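Mixing head-camera hand demos with teleop demos for a two-handed cap task
Posted in: Learning from demonstration
13 August 2024

capstan_b
I am training a two-arm policy on household tasks. The setup is a pair of Vadon arms with parallel grippers, driven through Skerau leader arms for teleop, with the Liromus toolkit for logging and training. Teleop on small objects is slow, so in May I started adding demos done with bare hands and a head camera. I now have 200 hand demos and 40 teleop demos. The hand demos go through a wrist and fingertip tracker, and I map thumb and index distance to gripper opening.

Two kinds of task give trouble. The first is bottles and caps on a crowded desk. One hand holds the body, the other works the cap.
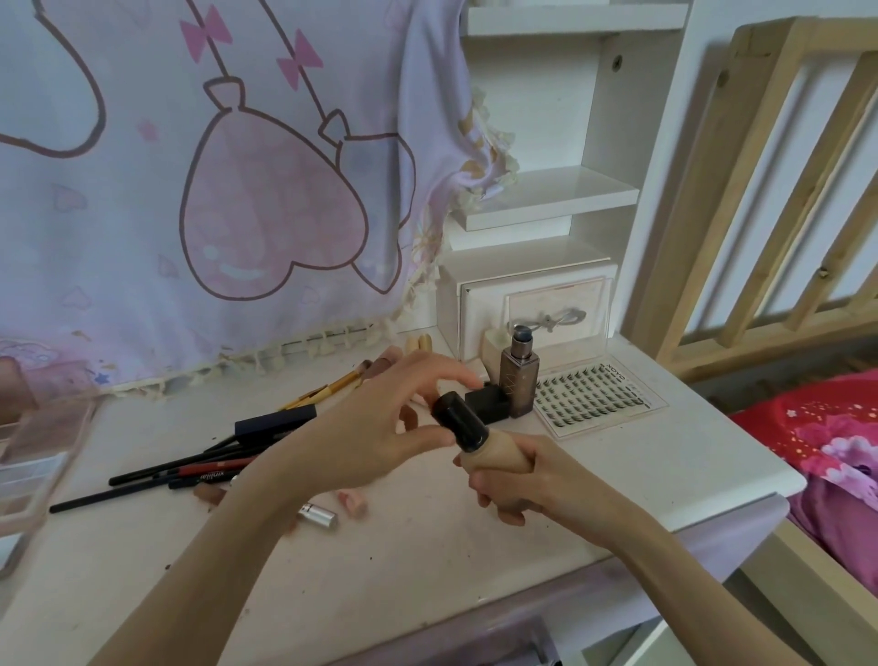
Cap task, hand demo. Right hand on the bottle, left hand at the cap.

The policy learns the holding arm without much trouble. The cap arm goes to the right place, closes, and then makes a small wobble with no net rotation. Replaying the mapped wrist path on the arm gives the same wobble, so I don't think training is at fault. In teleop demos I rotate the whole wrist, let go, go back and rotate again, and that replays correctly.

The second task is furniture and things resting on it. The hands come in open from a standing position and the start of contact is hard to label.

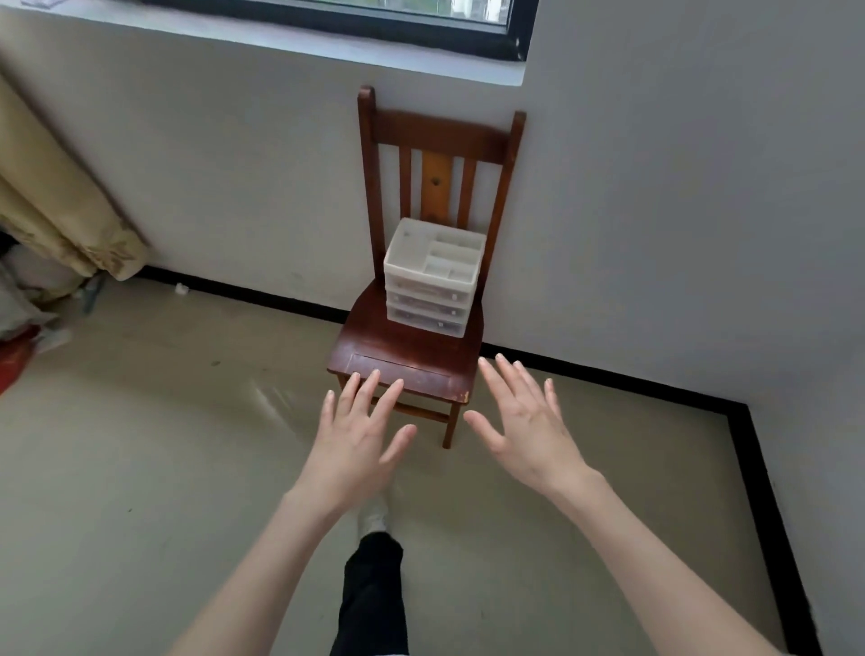
Chair task, hand demo. Both hands open near the front of the seat, small drawer organizer at the back.

My labeler marks contact when the fingertips come within a set distance of the object mask. On the chair it often fires while the hands are still in the air. It is worse for the hand just to the right of the seat's front corner, where the mask edge and the fingers are close in the view.

Is there an accepted way to weight the two sources? And should I fix the labels first, or drop the hand demos for the cap and use them only for reaching?

6 replies hidden. Sorted by votes.

lowerlink
Your replay test already answers part of this. If the mapped path doesn't do the task on the arm, more weight or less weight will not help. Fix the mapping or remove that segment.

A person turns a cap mostly by rolling it between thumb and fingers. The wrist moves a little and the fingertips do the rest. Your mapping keeps wrist pose and one opening distance, so the roll is thrown away and the wobble is what is left over. A parallel gripper can't roll a cap like that anyway.

Things that worked for me on a similar rig:

Split each demo into reach, grasp, turn and release. Train reach and grasp on both sources. Train turn on teleop only. 40 teleop demos is thin but usable for one cap size.

If you want to keep hand data for the turn, record it differently. Hold the fingers stiff on the cap and turn from the forearm, let go, reset, repeat. It feels stupid to do and takes longer, but the wrist path then carries the rotation.

Check your logging rate. The Liromus config I inherited saved wrist pose at 5 Hz, and at that rate a short turn and reset came out as noise. Log at camera rate and downsample later.

For weighting I sample by segment, half the batch from each source, and leave it there. I tried tuning the ratio and saw no change I could separate from seed variance.

On contact: distance in the image is a bad trigger with a single head camera. A hand above the seat and a hand on the seat can project to nearly the same place. Use depth if you have it. Without depth, use object motion as the label and accept that it comes late. For a chair that is touched but not moved you will get no label at all, so those have to be marked by hand.

mishra_fork_user
There is a contact script in the Mishra repo. Works ok. You need to calibrate the camera first.

capstan_b
Thanks. Config checked, and mine was also at 5 Hz. I pulled one cap demo at full rate, 368 frames, and the finger roll is plainly in the fingertip tracks and almost absent from the wrist. I'll rerecord the turn segment with a stiff grip and keep the old demos for reach and grasp. I don't have depth on the head mount. Going to hand-mark the chair set for now.

lowerlink
Trim the frames before the hands enter the view as well. The reach model picks up a long idle otherwise.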